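Open Day Set-Up Guide
Section 5: The Plush Toy Table

I wrote this section after our August open day at Drirkby, when I had to talk Kausar Sandhu through the whole thing over the phone while people were already coming in the door. So read it the night before, please!

What you need: the two-arm robot, the white table, the bag of plush toys, the black-rimmed plate, and a second person. Noman Jatoi has the key to the toy cupboard.

1. Put the table on the carpet and give each leg a push. If it rocks, sort that out now – once the robot is parked you won't want to move anything.

2. Roll the robot up to the near side of the table with both arms folded, then lock the base.

3. Start the Cunura program and wait for the ready tone. Mine took 40 seconds last time, so don't panic and restart it.

4. Open the arms to the start pose, one on each side of the table. Check that the wrist cables have some slack and aren't caught under an elbow.

Caution: Keep your own hands off the table while the arms are moving. I know the toys fall over and I know it's tempting. Press pause first, every time.

5. Set the first toy in the middle of the table, facing the robot. I like to begin with the bunny, because kids in the front row start talking to it right away and that gives you a minute to check your screen.
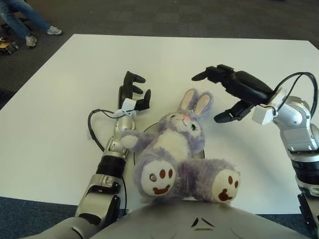
6. Ask your second person to stand back on the far side, away from the table edge. They talk to the visitors, you watch the arms, and you both stay within shouting distance of the stop button.

7. Run a slow pass with the grip force set to 5. You can go up from there if a toy keeps slipping, but go up one step at a time. Long fur is a pain and may need a couple of tries.

Note: If someone asks to pick the next toy, let them! Just have them hand it to you and don't let them reach across.

8. For the plate part, pause the program, set the plate between the two hands, and lay the toy a short way to the right of it. Leave the rest of the table clear. Then load "plate" from the menu and press run.

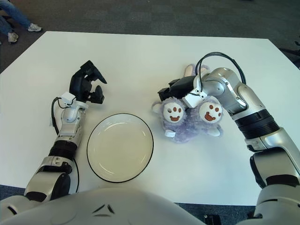

Plate part: right hand on the purple plush, left hand open, plate empty.

9. When you're done, send both arms home before you unlock the base. Toys go back in the bag, plate goes on top, key goes back to Noman.

If the right hand stops halfway and the screen shows a grip warning, press pause, lift the toy out and start again from step 7. If you get the warning twice in a row, switch to a different toy and tell Shagufta Usmani afterward so she can look at the log.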